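Wasserhärte und Kalkfilter, Vergleich Leitung / Flasche
Forum Haustechnik, 2 Seiten

Soledad Barrios schrieb:
Leitungswasser bei uns 19 °dH. Filterkartusche Skokix seit April im Einsatz, laut Zähler 1080 Liter Durchsatz. Teststreifen zeigt weiterhin »hart«. Als Referenz stilles Wasser aus der PET-Flasche.
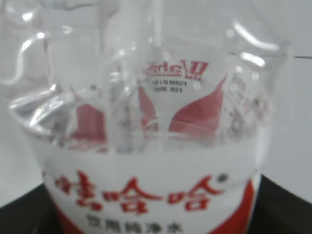

Re: Teststreifen

Bevan Tautahi schrieb:
Streifen sind zu grob. Titrieren, Probevolumen 5 ml, Becher vorher mit der Probe spülen — sonst verfälschen Reste das Ergebnis. 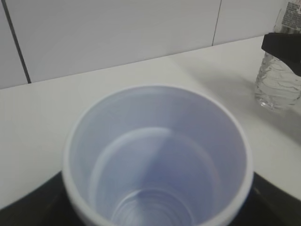
Visitación Lorente schrieb:
Widerspruch. Für Ja/Nein beim Ionentauscher reicht der Streifen. Ist das Harz erschöpft, hilft auch Titration nicht.
Leitwert sagt übrigens nichts, Natrium leitet ebenso.
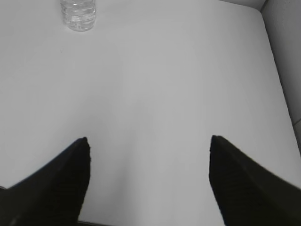
Re: Verschnitt

Soledad Barrios schrieb:
Verschnittventil stand auf Stufe 2, jetzt zu. Titration: 7 °dH. Das Harz arbeitet also noch.

Bevan Tautahi schrieb:
Sag ich doch. Referenz bitte genauso messen, die Angabe auf dem Etikett ist ein Analysenwert von irgendwann.

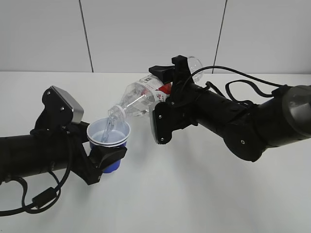 Wasser aus der Flasche in den Becher

Visitación Lorente schrieb:
Ventil zu heißt kürzere Standzeit. Kartusche trotzdem bestellen.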